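**The Drawer Edition**

Hello again from the kitchen table, where I've been sitting since seven with a coffee that has gone a bit sad on me. Last month I promised you all a piece on hall closets and I'm going to break that promise right away, because my hall closet is still terrible and I don't want to talk about it. What I do want to talk about is the small stuff. The little things that live on top of other things. You know what I mean, the stuff you pick up, look at, can't think where it belongs, and set right back down in the same spot.

It started with Rakiya Jibrin, who wrote in after the last issue (hi Rakiya!) and asked what she's supposed to do with "the bathroom things that aren't in the bathroom." She had a tube of something on her nightstand, hair ties in a soup bowl, and a packet of cotton swabs that had been riding around in her purse so long it had gone gray at the corners. I laughed and then I went and looked at my own side table and stopped laughing. I had floss in three rooms. Three! I don't have that many teeth.

So I gave myself one Wednesday evening and one rule, which was that everything small had to come out onto a table, on a cloth, before any of it was allowed to go back in anything. I know some of you are going to say you can sort straight from drawer to drawer. My sister does it that way and she's very fast, and she also owns four tape measures and can't find one of them. Getting it all out where you can see it is the slow part but it's the part that works for me.

A word about the cloth, since I get asked. Any cloth. I like a checked one, mostly because it's cheerful and a little bit because the squares make me line things up without thinking about it. It keeps the small metal bits from rolling, and when you're done you can take the whole thing outside and shake the crumbs off. There are always crumbs. Where do they come from, in a drawer full of nail clippers? I've stopped asking.

The other thing I like to have close by is the empty thing, or the nearly empty thing, that the keepers are going back into. For me that's a big open box or a drawer pulled all the way out and set right on the table. If it stays in the dresser I end up walking back and forth and getting distracted by the laundry, and then it's nine o'clock and I've matched socks for an hour. Put it on the table! Look down into it! You'll be much more honest about how much it can hold. A light-colored inside helps a lot too, if you've got the choice. I had one drawer with a dark lining for years and I lost a whole set of tweezers in it, and I mean they were just lying there. 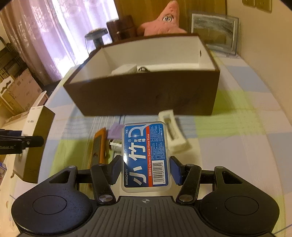 Then comes the sorting, and I've tried a lot of systems for this over the years. Color-coded ones, alphabetical ones (don't), and that one with the stickers from the Fonier planner that some of you swore by in January. I kept it up for 6 days. What I do now is sort by where I'm standing when I need the thing. Floss picks, I'm standing at the sink. A sponge, also the sink, but the other sink. Anything with a cable, I'm on the floor behind the couch, grumbling. Little tools in their original packaging, well, I'm usually nowhere, because I bought them and never opened them, and that tells me something.

Let me stay on floss picks for a second because I have opinions. The box they come in is good! A clear plastic box is about the nicest thing a small product can give you. You can see how many are left, it stacks, and it shuts. I used to tip everything into matching jars because I'd seen it done in a magazine and it looked so calm. Then I had a jar of floss picks and a jar of cocktail sticks side by side, and we had people over, and I'll leave the rest of that evening to your imagination. Keep the box. Keep the label on, even if it's loud. If it bothers you, turn it to the wall.

Umut Sönmez wrote to say he cuts the front panel off every package and tucks it inside the jar, so he still has the name when it's time to buy more. That's smart and I tried it and I didn't keep it up, but maybe you will. He also says he keeps one box in the car. I'm on the fence there. The car at our house is its own country, with its own laws.

Cables. Oh, cables. I coil mine and then I don't tie them, and by the weekend they've crept all over the drawer and have hold of everything else. Tamunoemi Akinola, who used to run the Saturday swap table over in Closteden and has untangled more cords than any person should have to, told me to coil them and put them in a corner with something boxy up against them. Something with straight sides. It holds the coil in place and you don't need ties or clips or those little velcro tabs that pick up every bit of lint in the county. I've been doing it since and it's holding so far. Ask me again in the spring.

Now for the things that don't go in the drawer at all, and this is where I get into arguments. I think a sorting table is allowed to have some nonsense near it. A stuffed animal, a picture leaning against the wall because you haven't hung it, whatever. I know the usual advice is to clear the whole surface first, walls to edge, and I did that for years and it turned a one-hour job into a whole Saturday. If the plush toys live at the back of the table then they can stay at the back of the table and watch. Your job today is the small stuff. The leaning picture has been leaning for a while and it can lean a little longer (mine has been on the floor of the bedroom since we painted, and yes, I do have the nail).

Modupe Usman disagrees with me on this, and she's been disagreeing with me since our second issue, so let me be fair and give you her side. She says anything you leave in your line of sight while you sort is a thing you've decided not to decide about, and it'll still be there at Christmas. She's right. It will be there at Christmas. I've made my peace with it.

A few bits that came out of my own Wednesday, in case they're useful to anybody:

- Sponges and pads multiply. I keep one out and one spare and the rest go in the cleaning bucket, where I'll get to them.
- Little tubes and capped things should stand up if they possibly can. Mine leak when they lie down. Into a short cup they go, caps to the ceiling.
- If a package has a window in it and you still can't remember why you bought what's inside, give it a month at the front of the drawer. After that it goes to the swap.
- Framed things, mirrors, anything with glass: not in the drawer, ever, not even flat, not even wrapped in a sock. I have swept up that sock.
- Put the heaviest thing in first. I forget this every single time and have to take it all out again.

My own total, for those of you who like a total (Bello Oyewole, I'm looking at you, you and your spreadsheet), was 217 small objects out of two drawers and a side table. I'd have guessed fifty. A good chunk of that was rubber bands. Bello's household count, garage included, came to 858, and he sent it to me with a chart. I'm a little afraid to ask what the second tab is for.

What went back in fits with room to slide a hand between things, and I think that's the real test, more than how it looks. If you can't get your fingers in and lift out the one thing you want without three others coming up with it, there's too much in there. Take something out. Take the tape measure out, you have another one.

Rakiya, to get back to your question after all this wandering: the bathroom things that aren't in the bathroom are telling you where you use them. Leave the nightstand tube on the nightstand, but give it a cup. Move the hair ties out of the soup bowl and give yourself back a soup bowl. The cotton swabs, I'm sorry, those need to go.

**Odds and ends**

The swap table is on again at the Ukedar Street hall, doors at 8 and it's mostly picked over by ten, so come early if you're after baskets. Boxes with lids were gone in minutes last time. Please don't bring single socks, we've been through this.

Several of you asked about the shelf liner I mentioned in the fall. It's the Eze one, the plain kind with no pattern, and I cut it with kitchen scissors and a lot of sighing. Measure the drawer at the back as well as the front, mine's narrower at the back and I wasted a whole strip learning that.

And keep your letters coming! I read all of them, usually standing up, usually while something boils over. Next month really is the hall closet. I've told my sister to hold me to it, and she's already bought the hangers.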